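Mireille Bitar
I want to tell you about small gears, because this month I learned more about them than in my whole life before.

Mireille Bitar
It started with the old hand mixer of my aunt. Inside there is a train of little metal wheels, and one of them had lost 3 teeth. The shop in Cadton told me to throw the whole thing away. I did not want to.

Mireille Bitar
So I asked at Abou Jaoude, the repair counter near the station. They keep drawers with up to 97 kinds of gears and they let you look as long as you like. I stayed until closing.

Mireille Bitar
First lesson: put a cloth on your table before you begin. A gear that falls on a hard floor can roll very far, and a tooth can be damaged from one bad fall. On gray cloth the silver is also easy to find again.

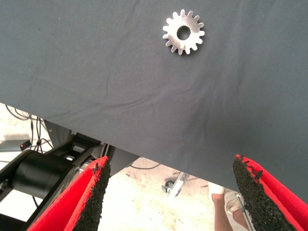
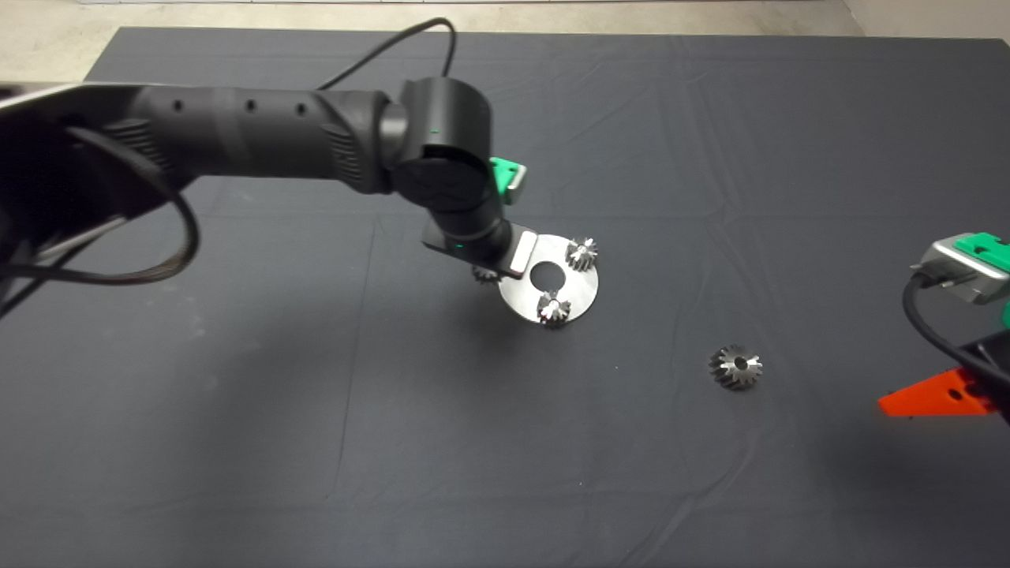 Mireille Bitar
Second lesson: a spur gear has straight teeth and works with a neighbor on a parallel shaft. A bevel gear is cut like a cone, so it can turn the movement around a corner. My aunt's mixer needs both — I bought the wrong one twice.

Mireille Bitar
Third lesson: measure the hole in the center too. I counted the teeth so carefully, 43, I was very proud, and then the gear did not go on the shaft. Back to the counter.

Mireille Bitar
Someone asked about grease. I use the one from Godo, a very thin layer, put with an old toothbrush. Too much will only collect dust.

Mireille Bitar
The Setberg catalog has good drawings, if you cannot visit a shop. Look at page 50 for the bevel types. The text is small but the sizes are clear.

Mireille Bitar
The mixer is still in pieces in a cookie tin. I am waiting for one more washer, and in April my aunt comes to visit, so I have to hurry.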